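Kitchen cell: setup and upkeep

Gallery updated August 31, 2024

The kitchen cell is the smaller of the two cells we run at Skasa. It has one arm, a two-finger gripper and a bench laid out like a home kitchen, and its daily work is picking toy food off a plate and putting it down somewhere else. This page covers how the bench gets set before a run and what we do to keep the arm in good order. The written procedure is in the Protier binder beside the controller, and if the two disagree, go with the binder.

Setting the bench

The light-blue plate goes at the near end of the counter with the toy fruit spaced out on it. Leave gaps between the pieces so the fingers can close on one without nudging its neighbour. The cutting board sits on an angle further up the counter, and the toaster and toaster oven stay along the back.

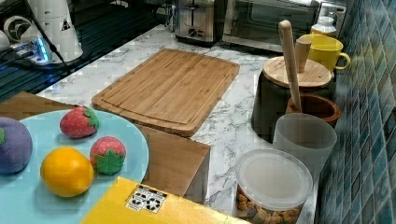 Dindo Yap asked whether the fingertip pads could be left until they start to peel, as he had always done on the Castillo cell. By the time an edge lifts, the grip has already been off for a while, and the smooth plastic pieces are the first to slip. We change both pads at 2,000 picks, even if they look fine. Write the count on the tag when you fit the new ones.

Fingers and pads

Peel the old pads, clean the metal with isopropyl and let it dry fully before pressing on the new ones. Close the gripper on the setting gauge afterwards. If the fingers meet unevenly, loosen the left one, square it up and tighten it again. The spare pads are in the top drawer, in the grey tub.

Wrist cable

The cable that came with the arm rubbed at the wrist and wore through in December. Macarena Vergara rerouted it through a Stenico clip and left enough slack for a full turn. Check the sleeve weekly for flat spots. Up to 2 cm of play at the clip is fine.

Homing and camera check

Home the arm before anything is put on the counter. Then run the 11-point calibration with the board and plate off, and set the bench once it passes. If a point fails, wipe the lens and repeat the whole run. Don't skip ahead to the failed point, as the controller keeps the old values.

Faults go in the log with your initials. Wanda Kaczorowski orders the parts, so tell her when the pads get down to the last pair.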